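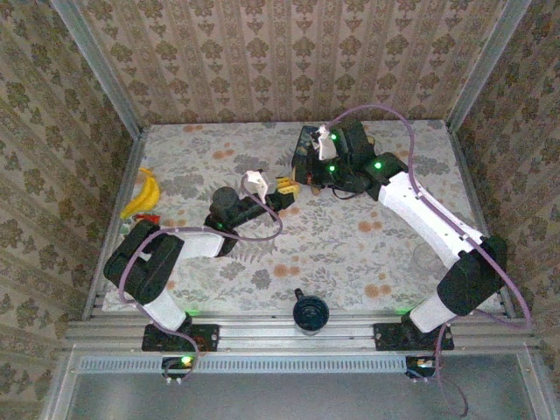 Kristóf Pálfi
Research engineer, Drakos project (household manipulation)

5. Table clearing

Figure 3. The two-arm table during the clearing task. A banana lies near the left wall, with a small red object under it. The left arm has a small yellow object at the end of its gripper.

5.1 Why this chore

Sections 3 and 4 dealt with folding and with sorting screws into trays. Both are jobs where the objects are known in advance. Clearing a table is looser. A person asked to clear a kitchen table after a child has been playing at it will pick up whatever is there, put the food in one place and the toys in another, leave the cup until last if there is still tea in it, and not think about any of it. We wanted to know how much of this a pair of arms could do in its present state, without an engineer setting up each object.

The chore is also a fair one to compare with a person. It needs little strength and no special tools, it is done sitting or standing in one spot, and most people agree on when it is finished. We did not attempt the wiping down that would normally follow.

5.2 Set-up

Both arms are mounted on a rail along the front of the table and face each other across it (Figure 3). The side walls and the back wall carry a patterned wallpaper, and the table is covered with a printed floral cloth. We chose patterned surfaces on purpose. In an earlier round, run on a plain grey board, the object finder did very well, and we took its figures more seriously than we should have. When a flowered cloth was put down, it began to report fruit where there were only printed flowers. The orange and peach tones were the worst. All the results below are from the patterned table, and the plain-board results are left out.

The cloth lies over the table and is not glued. It can move under a dragged object, and it did so often enough that we added a rule to the scoring (5.3).

The cables follow the outside of the arms. This is how most small laboratories run them and we did not try to improve on it. They stand well clear of the links in places, and a cable that stands clear takes up room that the motion planner has to know about. Our planner treats each cable as a fixed sleeve round its arm. That is too generous in some poses and not generous enough in others.

Planning and logging ran under Clulto, using the release current in August, with only the time limits changed. Objects were taken from a box of household items kept by Zsolt Katona, who also laid them out. He was asked to place them as they might be left by someone getting up from the table, and to avoid neat rows. Several layouts had one item resting on another. We kept these in, as stacked and half-hidden items are ordinary on a real table.

5.3 Procedure and scoring

We ran 200 sessions. A session began with a laid-out table and ended when the system reported that the table was clear, when it gave up, or when the time ran out. Food was to go to the left front corner and everything else to the right front corner. Each try at a single object was logged as one attempt, so an object that was dropped and picked up again counts as two.

An attempt was scored as complete if the object reached the correct corner and stayed there when released. It was scored as failed if the object was dropped, left behind, put in the wrong corner, or moved only by being pushed. Pushing was argued over. A person will often sweep a light object along with the side of the hand, and there is nothing wrong with that. We decided against allowing it after watching the cloth bunch up and carry other objects with it. An attempt was also failed if it shifted the cloth so far that another object changed position.

Handovers between the arms were allowed and not scored separately. The system could choose either arm.

Fragile items were not used. We do not have a good way of scoring a broken glass against a dropped spoon, and the arms share the room with people.

5.4 Results

There were 3580 attempts in all, and 2510 of them were complete. This is a pass rate of 70 per cent, which sounds better than it looks from beside the table. A table with a dozen things on it, cleared at that rate, will usually need several second tries, and each of these takes as long as the first. Watching a session from start to finish is slow going.

Of the failed attempts, over 800 were failures of the grasp itself: the fingers closed in the wrong place, or closed on the object and lost it on the way up. The rest were divided between wrong corners, disturbed cloth and plans abandoned part way. We had expected recognition to be the main weakness, given the trouble with printed flowers, but once the object finder had been retrained on patterned cloth it was wrong much less often than the hand.

Curved objects held up well as long as they lay alone. A banana can be gripped across its middle from nearly any side and gives a little, and bananas had one of the better pass rates of any item in the box. Flat items did badly. A coaster or a playing card lies so close to the cloth that the fingers must press into the surface to get under the edge, and pressing into the surface moves the cloth. Small items were mixed. Where they could be reached from straight above they were usually picked up at the first try, and where they stood close to a wall or to something taller they usually were not.

Objects under other objects need a separate word. When one item rested on another, the system generally saw the upper one first, moved it, looked again, and then dealt with the lower one. This worked better than we had feared. The weak case was the one where the lower item stuck out to one side and the system took it for the nearer of the two. It then tried to pull the lower item from under the upper one, and both of them rolled.

Cups were slow but steady. The arms approached them with more care than needed, as the time limits for tall objects had been set with full cups in mind and ours were always empty.

5.5 Objects hidden by the arms

One cause of lost time was the arms themselves. With two arms over a small table, some part of the surface is nearly always behind a joint housing. A small red object near the left arm, such as the one in Figure 3, can be partly hidden by the elbow while the gripper is busy elsewhere, and a system that plans from a single view will not know its full shape until the arm has moved. A person leans to one side to look. Our arms have to back off to a rest pose, wait for a new picture, and come forward again.

We tried letting the system guess the hidden part from what it could see. For fruit this was good enough. For toys it was poor, and we turned it off for the whole series to keep the sessions alike.

A second view, from the opposite side, would remove most of the problem. Katona has fitted one on a copy of the table, and the early sessions with it are faster, but we have too few of them to report.

5.6 Two arms or one

We had assumed that two arms would be close to twice as fast as one. They were faster, though by a good deal less than that. Near the middle of the table each arm spent a large share of its time waiting for the other to leave. The planner holds one arm back whenever the two sleeves described in 5.2 would come close, and as the sleeves are thick, this happens early.

Where the second arm did pay its way was in reach. Each arm on its own had a strip along the far wall that it could reach only with the wrist nearly flat, and from that pose it could not grip anything with confidence. With both arms in use, nearly every spot on the table could be reached by at least one of them in a good pose. Handovers were rare. When they did take place they failed more often than any other movement, and we would now tell the system to set the object down in the middle and let the other arm pick it up.

5.7 What the results say about the chore

If the question is whether this equipment could clear a kitchen table tonight and be left alone to do it, the answer is no. It would clear most of the table, take a long while about it, leave the coasters, and move the cloth. If the question is whether it could do a useful part of the job with someone else in the room, then we think the answer is yes for a short list of items: fruit, cups, blocks, and most things with a side that can be gripped from above.

The shop-floor version of the task is easier, and the Cotix bench trial in section 6 bears this out. There the surface is hard and plain, the items are few in kind, and no one minds if a part is pushed.

Some limits of the work should be kept in mind. All of the layouts came from one person and one box of objects. The lighting was the same throughout. The cloth was changed only once, for another copy of the same print, so we cannot say whether the retrained object finder has learned to deal with patterned cloth in general or only with this one. We have bought a checked cloth and a striped one and will repeat the first set of layouts on both.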